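Progress report to the Onik housing fund
Zultstead bathroom refit, work package 2
Submitted by Saskia Mahuika, 28/04/2021

1. Status

The wall finishing and fittings stage is complete in the first bathroom at Zultstead. The second bathroom has its wall panels in place and is waiting for fittings. Spending on this package is within the approved budget, and no transfer between budget lines is requested.

2. Work done since the January report

Large pale gray panels with a light marbled vein were selected for the walls in place of tile. Rangi Fairweather approved the joint layout before cutting began. The joints show as thin black lines. Panel edges were sealed and the sealant was left to cure before any hardware was mounted.

The towel bar is dark gray, on two square wall brackets. Jarrah Rakena set the fixing height after residents asked for a bar that can be reached from a seated position. One bracket was remounted after the first inspection – the original anchor had not seated fully – and the repair was signed off by Urban, the fitting contractor.

3. Linen and hanging check

The fund asked that each bathroom be checked with the linen that will be supplied to it. The towel chosen for the first room is pink, with a thick pile and a hemmed edge. Roos De Bruijn compared it with a thinner cotton towel and kept the thicker one on the basis of resident feedback. The thicker towel takes up more of the bar, so one bath towel per bar is the working rule.
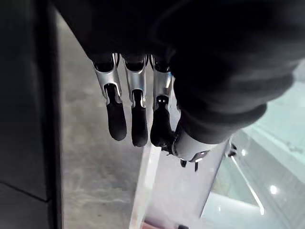
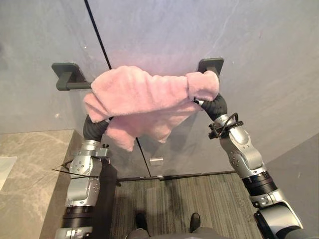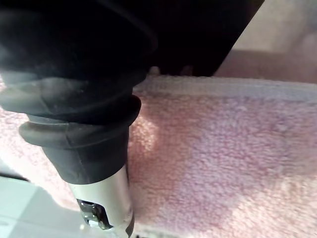
Zultstead, first bathroom. Second picture: pink towel in front of the wall bar and panels. Third picture: towel pile and hemmed edge.

4. Open items

Jurneo has confirmed the order of 180 towels for the whole building. Delivery will be in 2 lots, the first reserved for the ground floor. Lesego Rampersad will check pile and hem on 7 towels from each lot before the invoice is passed for payment.

The bars for the second bathroom are on site and will be mounted at the same height as the first. The floor drain cover is still on back order – a substitute has been quoted, and a decision is needed from the fund before the next payment request.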